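From: Jana Albers
To: sim-practice list
Date: December 27, 2025
Subject: Re: [sim-practice] Draft 2 of the knife rules, section 4

Fulgencio Bermúdez wrote:
> I have read draft 2 on the train back from Requena. Two things.
> First, section 4 says the blade must be "kept in a safe position"
> when the robot is not cutting. Safe by whose measure? Our people
> at Nirkis will read that one way and yours at Vunosmont another.
> Second, I don't see why a simulated kitchen needs a blade rule at
> all. Nothing gets cut that matters.

Fulgencio, thanks for reading it so closely. I'll take the second point first.

The policies we train in the Idora kitchen end up on hardware. If an arm learns in simulation that it can carry a knife any way it likes between strokes, it will do the same next to a person. So I want the sim held to the same wording as the lab, and I want episodes that break the rule marked as failed even when the chopping came out fine.

On the first point you are right. "Safe position" is too loose. The case I keep coming back to is the moment when the knife is up over the board and the pieces are still lying there. 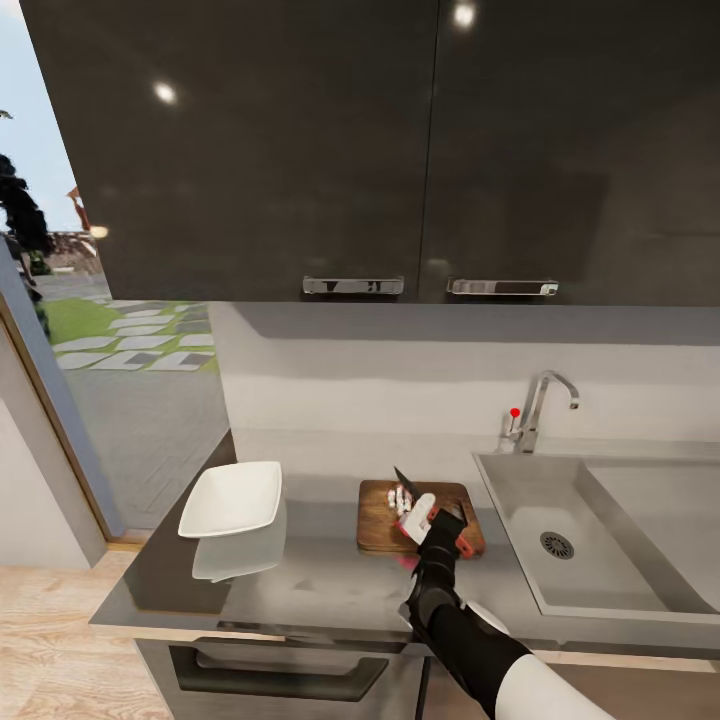 Cutting board task, knife held above the board, tip up and to the left.

Under draft 2 a reviewer could pass or fail that and be correct both times. My proposed text for 4.1 to 4.3:

4.1 While the gripper holds a knife, the blade stays over the cutting board. Carrying it to or from the board is a separate step and is logged as one.

4.2 Between strokes the blade may be raised no more than 60 mm above the board. The height is measured at the lowest point of the blade.

4.3 If the robot holds the knife for 30 seconds without a stroke, it must set the knife down flat on the board and open the gripper.

I have not put a tip direction in 4.2. I went back and forth on it. A tip pointing at the operator side is bad in the lab, but the sim kitchen has no marked operator side, so the rule could not be checked there. If you have wording that works in both, send it.

Section 5 covers the wrist view. In July we went through 228 episodes by hand, and the disagreements between reviewers were mostly over whether the gripper had let go or was only resting. The room view is often no help with that. Up close you are looking at the housing, the white finger and the black linkage over it, and even then the fingertips may be out of view.
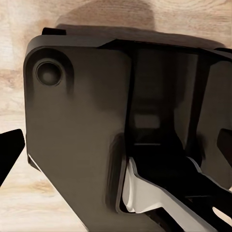

Does a reviewer have to look at the wrist view for every episode?
Only where the log shows a grasp or a release; all other episodes can be judged from the room view and the joint record.

I would like that in the text as 5.2, in more or less those words. For 5.3, I suggest that when the fingertips can't be seen, the reviewer goes by the recorded finger opening and writes "not visible" in the notes field. Please don't let people guess. We had a lot of entries in July that said "released" with nothing behind them, and we had to throw those labels out.

One small item. Draft 2 uses "hand", "gripper" and "tool" for the same part. I have changed it to "gripper" everywhere except in the title of section 7, where "tool" means the knife. If Nirkis has scripts that search for the old words, tell me before I merge.

I have left the section numbers alone so that earlier comments still line up. Replies to the list, please, so the Requena group can see them too.

Jana Albers
Vunosmont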